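Towel drive, quick update

Boxes are filling up at the Stedmont front desk, thank you!! 281 towels in so far, and Chie Higuchi has bagged most of them by color allready. Still short on dark ones. Brown, navy, charcoal, whatever you've got. Terry please, the nubby looped kind, no microfiber. Bath size or hand size both fine. Old is fine. Holes not so much.

Please wash before you drop off, hot, no softener. Fold if you have time, if not just bring them in a heap and we'll get to it. 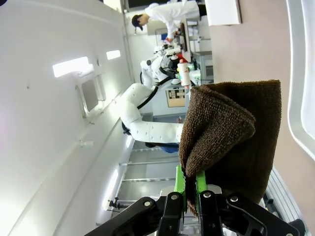
Where to bring them

Stedmont front desk, or the bin by the Minami side door if the desk is closed. Dotwood people, leave yours with Chie and she'll drive them over. Last pickup is the first week of July, exact day still to come.

Also need: big clear bags, masking tape, a couple of fat markers. Ours have dried out or walked off. And if you took home the good laundry cart, could you bring it back, we need it for teh second load.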